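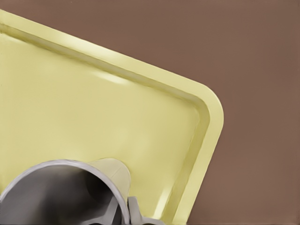 mathias_r: Cundar ran the tray job in simulation at the Stirholm open day, and I still want to know why. The arm was ten feet away, powered up.

Posted 6/23/19

weldline: They did run the arm, in the second session. Same tray task, 70 cycles, 2 faults. The first session was sim only.

mathias_r: Then the first session should have said so on the sign. I drove in from Munddale for it.

kbolt: Sim is fine for showing approach angles over a shallow tray. It tells you very little about grip on a glossy rim. Friction is whatever number they typed in.

weldline: Disagree. They had 832 sim runs logged and the rim contact faults matched the ones on the floor.

kbolt: 2 faults is not a match, it's 2 faults. Did anyone get the payload spec?

weldline: Handout says 263 grams with the stock fingers. No figure for the long ones.

mathias_r: Next one is in October. I'll ask for the friction values then.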